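Workshop > Guides > Benches and Surfaces > Section 2

Laying a loose slab on a slotted work platform

May 3, 2022
By Nivaldo Prado

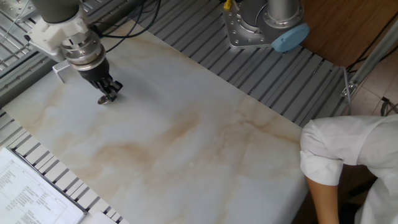

Fig. 1. A marble-patterned slab lying diagonally on the grey slotted platform.

Welcome back, and well done if you have already been through Section 1, which is the dull one with all the bolting together. By now your platform should be standing square on its legs with every profile tight, and you are ready for the nicer part of the job, putting a proper smooth surface on top of it. A slotted platform is a marvellous thing for fixing things down, but it is a misery for anything small (I have lost more washers down those grooves than I care to admit), and a good flat slab laid over the middle makes the whole bench far more pleasant to use.

These instructions are written for the Andeo loose slab on the Nirkport platform, but they will serve you perfectly well for any slab of a similar sort. The slab is never glued or screwed. It simply rests on the ribs, and you can lift it off again whenever you want the slots back.

Before you begin

You will want a soft brush, a vacuum cleaner with a narrow nozzle, two clean cotton cloths, a long straight edge, a spirit level and the strip of thin felt from the accessories bag (part 1584). Please ask somebody to help you with the lifting, even if you are the strong and stubborn type.

CAUTION: Slabs are heavier than they look and their corners chip easily. Carry the slab on its long edge, upright, with one person at each end. Do not carry it flat like a tea tray, and do not stand it on a corner while you open a door.

Setting the slab down

1. Clear the part of the platform you mean to cover. Tools, clamps, offcuts, mugs, all of it.

2. Run the brush along each groove from one end to the other, then follow with the vacuum nozzle. Take your time over this. One curl of swarf sitting on a rib is enough to make the slab rock, and you will not enjoy lifting it a second time to find out where the wretched thing is.

3. Wipe the tops of the ribs with a dry cloth and lay the straight edge across them in several directions. If you can see daylight under it anywhere, go back to Section 1, step 20, and level the profiles again.

4. Cut the felt into short strips and lay them on the ribs where the slab will sit, with a strip near each corner and a few across the middle. The felt stays in place by itself once the weight is on it.

5. Decide which way round you would like the slab. Square to the ribs looks tidier, but laying it at an angle is perfectly all right too, and it often leaves a handier stretch of slots open along one side for your clamps. Do try it both ways on paper first!

6. With your helper, rest one long edge of the slab on the felt and lower the other edge gently, keeping your fingers on the outside. Let go only when you are both quite sure it is down.

7. Press on each corner in turn. If there is any movement, lift that side a little and slip a second piece of felt under it.

8. Check the surface with the spirit level, lengthways and then across.

NOTE: The pattern differs from slab to slab. Some come out nearly white and others have broad streaks of beige, tan and light orange, and the veins will not line up with those on a slab you bought earlier. If you are placing slabs side by side, Margus Juška at our Warraich counter is very patient about letting people look through the stock and choose.

Cables near the slab

Keep cables off the working surface wherever you can. Lead them over the open part of the platform and leave enough slack that they do not tug when something is moved. Avoid trapping a cable beneath the slab, even a thin one, as it will lift the edge and the insulation will suffer for it in time.

Everyday care

Wipe the slab over with a barely damp cloth at the end of the day and dry it with the other one. A drop of washing-up liquid will see to greasy fingerprints. Please leave the scouring powder in the kitchen cupboard, as it takes the sheen off and there is no putting it back.

CAUTION: Never slide heavy or rough-bottomed items across the surface. Lift them, or put a cloth underneath.

Once in a while, and every March at the very least, lift the slab off altogether and clean the grooves beneath. Replace any felt that has gone hard or thin.

If the slab still rocks after all this, turn to page 29, where Milan Claeys has drawn up a helpful chart of what to check and in which order.

Related guides
Section 1: Assembling and levelling the platform
Section 3: Clamps, stops and T-nuts
Choosing felt and rubber strips
Bumex bench legs: adjusting the feet
Getting marks out of pale surfaces, by Ziad Khasawneh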